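お皿がすくえない日が続いています
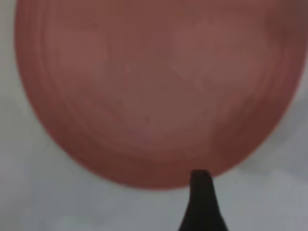 手首のカメラから。赤いお皿のふちに黒い指先。

一月に入ってから、うちの片づけアームの調子がどうもよくありません。名前はグルンダ(Grunda)といいます。台の上のお皿のふちに指を差し入れて、すっと持ち上げるのが得意技だったのですが、先週あたりから、ふちに触れたところでぴたっと固まるようになってしまって。画面には「エラー17」、それきりうんともすんとも言いません。

最初はお皿のせいかなと思ったんです。つやのない、くすんだ赤の丸いお皿で、カメラには見づらいのかもしれないなあ、と。ところが白いお皿に替えても、やっぱり同じところで止まるんですよね。夜の八時から、お茶を何度もいれ直しながら記録を読んでいったら、止まる直前に押す力の値がいつも56まで跳ね上がっていました。私の設定では、ここまで来たら非常停止です。つまり指先が思っていたより低いところまで下りていて、台をぐいぐい押していたらしいのです。止まってくれてよかった……!

困って、制御ソフト「クディア(Cudia)」の集まりで知り合ったイングヴァル・エギルソンさんにメールしたら、すぐに返事をくださいました。「上限は絶対に上げないで。先に高さの原点を疑ってみて」とのこと。じつは上げてしまおうかと、ちょっと思っていたところでした。お皿が割れるくらいならまだしも、そばに手を置いていたらと考えると、ぞっとします。

それで原点を取り直したら、8ミリもずれていました。年末の大掃除で台座を動かしたのは、ほかでもない私です。ごめんね、グルンダ。直してからは何枚か続けてすくえたのですが、さっきまた一度だけ17が出ました。台座のねじも少しゆるい気がするので、明日は朝からそこを見てみます。それまで電源は抜いておくことにして、今夜のお皿は自分で洗いました。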